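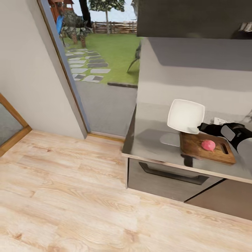 2. What the demonstration covered

Notes for students who were at Vuorinen on November 8, 2022, and for the 11 who have to make up the visit. Read these together with chapter 4 of the course reader.

The morning was spent in simulation. Lempi Harju ran the Kallova kitchen, a rendered house with a steel countertop, cabinets and a doorway out to a yard. The arm comes in from the right and works with plates at the counter. In the picture the gripper has a white square plate tilted upright above the cutting board.

Points to have in your notes:

- Glossy plates are hard for depth sensing. The simulator draws a reflection of the plate on the steel, but Harju warned that real steel is worse.
- The yard is there for the daylight. Light through an open door changes how the counter looks to the camera.
- A plate held upright needs a firm grip near the rim. Slip was the most common failure in the log we were shown.
- Each plate task is run 400 times before anyone tries it on hardware. The starting position changes every time.

After lunch we moved to the Stirkomow cell and saw the same controller on a real arm. Your handout from the day has the wiring diagram on page 2.

For the December lab

Write one page on which parts of the simulated kitchen you would change first, and why. Bring your safety form signed. The lab is in room 113, Londercombe building, and the door locks when we start.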